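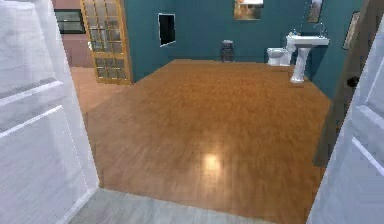

Rendered bathroom, doors open, seen from the hallway side. Toilet, sink and bin are at the back wall.

What the new robots mean for the day crew
March
By the Okwood newsletter desk

Quick one this month, we're short on space and the linen story ran long.

Most of you have heard by now that the cleaning robots are coming to Okwood. Two units to start, both from Keskin, both on the guest house side. Not the main building, not yet. Before they roll into a real room they get practice in fake ones, on a computer, and the bathroom picture is one of those practice rooms. The software is called Vumedeck. Housekeeping leads got a look at it at the last shift meeting and a lot of questions came out of that, so we're answering what we can.

What will they do? Floors. Bathroom floors and hallway floors, that's the whole job for now. Toilets, sinks, mirrors and beds stay with people. Bins too. The lift-the-bin part was on the first plan and got dropped, the crew asked for it to be dropped and management agreed. Maybe later.

Why bathrooms first? The crew picked them. Knees and backs. When we asked for the worst task on the sheet, bathroom floors won by a mile, especially behind the toilet and around the foot of a pedestal sink. If the robot can get into those corners, great. If it can't, it leaves the spot marked on the tablet and one of us finishes it. We'd like that list to be short.

Doorways are the big worry. A practice room like the one up top has a white door close on each side and a strip of pale gray floor before the wood starts, and getting from one floor to the other is something the robot has to learn. Same with shine. That bright round spot on the wood is a reflection, and a machine has to know it's not a puddle. Anyone who has mopped the second floor landing in the afternoon knows the feeling.

The team at Keskin plans to run 2000 practice rooms before the trial. Different floors, different door positions, different clutter. They have asked us for the odd stuff: the room with the heavy rug, the door that swings back on you, the bath mat that slides. Write it down and put it in the box by the time clock. Sketches are fine. They want 200 of these notes if they can get them and so far the box is looking pretty thin, so please.

Now the jobs question. No positions are being cut for the trial. That is in writing and it's posted in the break room next to the schedule. What does change is the order of the day. Robots go in after stripping and before beds, so carts need to be out of the hall at that point and doors propped all the way open, half open is no good. Morning start stays at 7. Some of you will be asked to train as floor checkers, which pays the lead rate for those hours. Sign-up is open to everybody incuding part time.

A few people said they don't want a camera rolling through rooms while they work. Fair. The units will not go into a room where somebody is still working, and footage gets wiped after 72 hours. If you see one come in anyway, hit the red button on top and tell your lead. You won't be in trouble for stopping it.

Grurnuvier, who handle our floor supplies, are also checking which cleaners are OK with the machines. Until we hear back keep using the green label on wood and nothing else. Please don't top up the tanks yourself.

Still not settled: who charges them overnight, where they get parked, and what happens on checkout days when every room turns over at once. The leads are are meeting on it again this month and we'll print whatever gets decided. Questions go to the desk or in the box.

Recent items
Linen counts: new sheet, old problem
Break room fridge gets replaced
Shoe allowance forms due by end of month
Guest house boiler work, what to expect
Parking behind the laundry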